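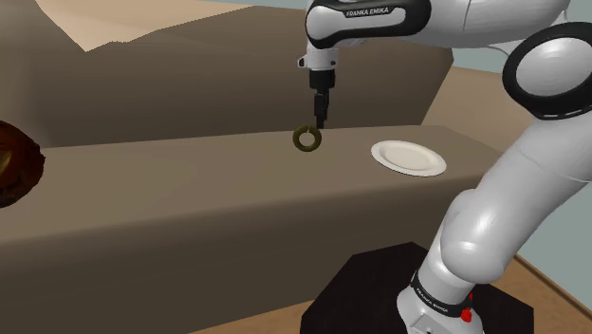

The simulated arm over the sofa, with the ring and the plate on the seat.

Home Contents Recent changes Random article
Search Zonirach Go

Clurkdale drift fault

The Clurkdale drift fault is a bug in the Clurkdale simulator that makes a robot's gripper come down beside the thing it was sent to fetch. I maintain this page, and I lost most of April to it, so forgive the grumbling!

We first met it at Allevby while running the Yeh tidying tasks, 4,000 runs in all, and 300 of them missed. The cause was dull (they usually are): two copies of the object's position were kept, and the planner read the old one if the object had settled a bit after being dropped in. Soft-looking surfaces such as sofas were the worst for it, and rings suffered more than plates, as a small miss on a ring is a complete miss.

The safety side worried me more. The log marked a closed gripper as a good grasp, even with nothing in it, and the arm then carried on with its next move. Version 2 checks the finger gap first and stops the arm if it's empty.

Last edited 18 May 2024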